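Landeg Engagement and Wedding Announcement Cards

Item no. 2685
Made by Prindurico, Clerkham
Sold in boxes of 50, with envelopes

The Landeg card is a folded announcement card for couples who wish to tell family and friends about an engagement, a wedding or an anniversary. The paper is thick, cream in color and a little rough to the touch, so it takes ink from a fountain pen very well. We print your text inside in black or dark green. The front carries only the two first names.

Many customers ask us how long the text may be. There is space for 12 lines in the normal letter size. If you want to name both pairs of parents, their towns, and also the place of the reception, please choose the smaller letter. 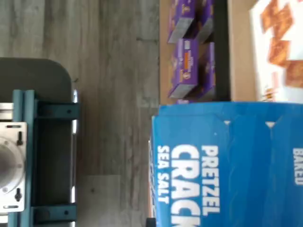

Teal metal frame with silver mounting plate, beside the gray wood-grain floor.

How to order

Write your text in the order form exactly as it must appear, with all accents and capital letters. We do not correct names. After 2 working days you receive a proof by e-mail, and we print only when you have said yes to it. Small changes in the first proof are free of charge. A second proof is also possible – please tell us clearly what must be different.

For orders of 200 cards or more, the return address on the envelope is included in the price.

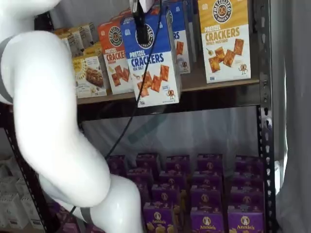

The envelopes are lined with thin paper in the same color as the letters inside. They close with a gum strip, which must be made wet. If you prefer the kind that you peel and press, ask for the Torkia envelope, which has the same size but no lining.

Orders for weddings in August should reach us early in the summer, as our printer closes for one week. Cards already printed with names cannot be returned. Unprinted boxes can be sent back if they are still closed.

Questions about text, paper or delivery: Baptiste Leclerc, customer desk, Prindurico.

Page last changed: 29 Jul 2025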